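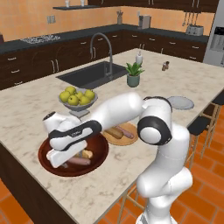 Kitchen islands are sold by surface area, and surface area is the wrong number. A countertop does its work within arm's reach of the person standing at it. Past that, it is storage with a polished finish.

Take the usual layout. A standing adult of average height can prep food comfortably in a strip along the near edge. The middle of a deep island can be reached only by leaning, and a hot or heavy pan should not be lifted while leaning. Fruit bowls end up back there for good reason.

Dirov lists its standard island at 900 millimeters deep. Fonico offers the same 900 and a wider one at 1,000, and the wider one costs more in slab, in base cabinets and in floor. The extra depth adds nothing to the prep strip. It takes floor from the aisle, and the aisle is where two people cooking at once either pass or collide.

The usual defense is that a deep island can be worked from both sides. This holds if both sides have clearance and if someone stands on the far one. In most plans I review, the far side is seating. The overhang for knees takes its share of the base, the drawers get shallower, and the cook still works along one edge.

I would rather see the money go into height. Undum sells a base that adjusts over 75 millimeters, enough to suit most households – and it is listed under accessories. Lazarević leaves height out of its planning sheet entirely; the form asks for length, depth, edge profile and stone.

Height should be the first line on that form, and depth can wait until the aisle has been measured.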